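Search this site Go

A visit to Zesix, February 15, 2025

I had expected a loading dock, or at least a hard hat. Zesix does its work in an office, and the part visitors come to see is a long white table with a power strip on it.

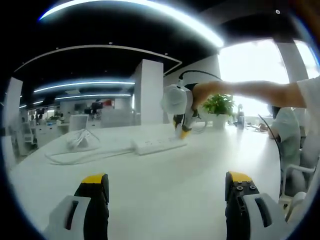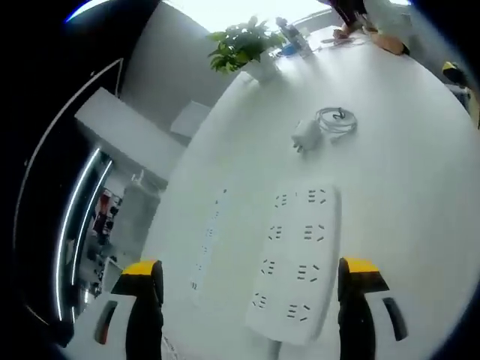
The long table at Zesix, with the power strip and the potted plant in both pictures.

Our host was Évan Guérin, who runs the collecting side and has the patience of a man who has watched a lot of cable get moved. The company wants a robot that can tidy a desk. To get one, they need examples of desks being tidied, and somebody has to produce those by hand. You hold a gripper with a camera on it, you do the chore, and the recording becomes one example. Then you mess up the table and do it again.

The target for a single chore is 100 good examples before anyone bothers to train on it. Guérin said the first 40 are easy. By 80, people have started to develop a style, and style is bad news. If everyone reaches for the plug from the left, the robot concludes that plugs live on the left. So there is a sheet telling people how to vary things: turn the strip, bunch the cable differently, stand somewhere else, swap places with a colleague. I have worked in offices where I would have welcomed such a sheet.

I was allowed a turn. The gripper is lighter than I feared and much dumber than a hand. You squeeze, the two fingers close, and all the small cleverness you normally get from a thumb is gone. My job was to pick up a coiled cable and set it down beside a power strip. My first attempt went fine until the putting down. My second was described as "useful," and I later learned there is a folder for those. Mistakes that get corrected are kept – the robot needs to see what recovering looks like – while mistakes that just end are thrown out. Mine went in the second pile.

White cords on a white table are hard, by the way. I asked why they didn't buy a darker table and was told that customers own white tables too.

Over coffee we got the history. Zesix started out using software from Meltex to sort its recordings, then moved to a package called Clernik last October, and opinion in the building is still divided. The man next to me, who was from Caron and had come to see whether any of this would help with packing orders, wrote down both names and underlined neither.

There was also a talk with slides. Slide 52 was the one with the results on it, and we reached it with very little time left. Pouring is still a long way off. Unplugging is further along than plugging in, as it is at my house.

Visits are by arrangement and last most of a morning. Wear sleeves you can push up, and eat first, as the coffee comes without anything.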